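Dudás Two-Finger Gripper, Handheld and Arm-Mount Versions
Indoor household and light shop tasks 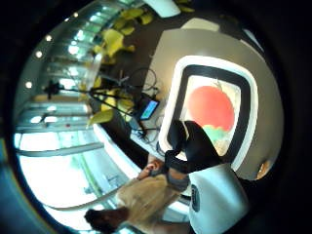 What it is for

The Dudás gripper comes in two versions with the same fingers and the same sensor housing. One is held by a person. The other bolts to an arm. Motions recorded with the handheld version can be replayed or used for training on the arm version without remapping finger geometry.

Typical work is room upkeep: squaring a framed print on a wall, clearing a desk, moving a plant pot out of the way, coiling cable. Buyers ask whether a machine can do these jobs yet. The notes under Task status give our current position by task type.

Task status

Picking rigid objects from a clear table: ready for unattended use, provided the object is within the jaw opening and under the load limit.

Opening and closing drawers: ready with supervision. Soft-close runners need a slower pull profile, included from firmware 2 onward.

Straightening wall-hung frames: supervised only. The arm can find the edge of a frame and push a corner. It can't tell how the frame is hung, and a frame on a single hook will swing back or come off if pushed too far. Set the force limit to the lowest step.

Cable tidying: not ready. Loops that cross each other are still grouped as one object by the planner. Use the handheld version to record, and expect to do the job by hand for now.

Dusting around plants: not ready. Leaves move on contact and the tracker loses them.

Glass and daylight

Rooms with large windows remain the most common source of support tickets. Strong side light washes out the near image, and dark gloves or dark jaws against a dark background reduce contrast at the contact point. Lock exposure before recording. If the work is beside a window wall, run the calibration routine again when the light changes. Calibration takes around 25 seconds.

Handling

Keep the free hand out of the jaw path. Gloves may be worn on either hand. Don't rest the housing on a painted wall, as the rim will mark matte finishes.

Rated finger life is 2000 hours at normal load. Replace fingers in pairs. Worn pads show up first as slip on smooth plastic.

In the box

Gripper, finger set, wrist strap, USB cable, calibration card. The arm-mount version adds a flange adapter and 2 spare pads. Arm and controller are sold separately.

Compatibility

Works with Ustura controllers and the Plevberg bench arm. The older Cutness flange needs an adapter plate, stocked as a spare part.

Application questions: Sudheer Iyengar, technical sales. Please include arm model, firmware version and a short note on the task.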